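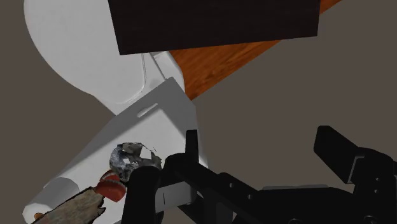 One of the Kistbridge visitors, before I'd even got the intro slide up, wanted to know why anybody would rehearse picking up trash in a simulator when there's a perfectly good pile of it out back. Fair question. Answered it badly. Writing a better answer down here so whoever does the next open day has it.

**Open day, February, sim bench**

Better answer: in sim we reset a pile in 2 seconds and every arm gets the same pile. Out back it's never the same pile twice, and somebody has to put gloves on.

Setup as run:

- wrist view on the big screen, overview on the laptop (should of swapped these, see below)
- junk-pile set from Wutent, plain ground, no walls
- two-finger gripper model, default pads
- 64 shuffled layouts loaded, same seed as last month's runs
- operator on the hand controller, no autonomy until the second half

Morning went OK. Started from gripper open, hovering next to the clutter — toilet-looking thing, dark panel, wood, the small stuff lying by the tank end. People wanted to go for the crumpled gray lump straight away. It's a pain. Ragged outline, the collision shape is a lot simpler than what's drawn, so the fingers stop on air or sink in depending which side you come from. Red piece is the better starter, but you lose it behind the near finger if you come in low. Told the first group to come in high and rotate late. Forgot to tell the second group. They worked it out, slower.

Wrist view on the big screen was a mistake for a crowd. Great for the operator, but from the back row it's mostly black gripper. Two people asked which way was up. Overview big, wrist small next time.

Autonomy demo, after lunch:

Ran the Porkia planner with no changes from the bench version. 4 runs in front of the group.

1. clean pick, dropped in bin
2. picked the bark piece, clipped the tank on the way out, kept hold of it
3. sat there. Planner timed out at 300 ms and kept retrying, had to kill it
4. clean again, applause (!)

Run 3 got the most questions by far. Good ones too. Does it know it's stuck? No, it knows it ran out of time. Can it ask for help? Not in this build. Somebody suggested a light or a beep when it gives up, which we should just do, it's an hour of work.

The Triệu people asked about force. We don't show any on screen. Squeeze value is in the log but there's no readout, so a crushing grip and a gentle one look identical to a visitor. Add a bar? Even a crude one.

Also asked: are the thin edges on the ragged objects real geometry or just texture. Said I'd check. Haven't yet.

Things to fix

- [ ] swap screens
- [ ] give-up beep
- [ ] grip force bar
- [ ] collision shape on the gray lump, or drop it from the visitor set
- [ ] longer timeout for demos only — do NOT push to bench config
- [ ] second hand controller, the line got long and the kids went off to look at the vending machine
- [ ] check thin edges question, reply to Triệu

Logs from all runs are in the openday folder, run 3 included, plese don't tidy it up. I want to step through where the retries start. First guess is the panel hanging over the wood, planner treats everthing under it as blocked and then has nowhere left to approach from. Try with the panel removed, same seed, before touching anything else.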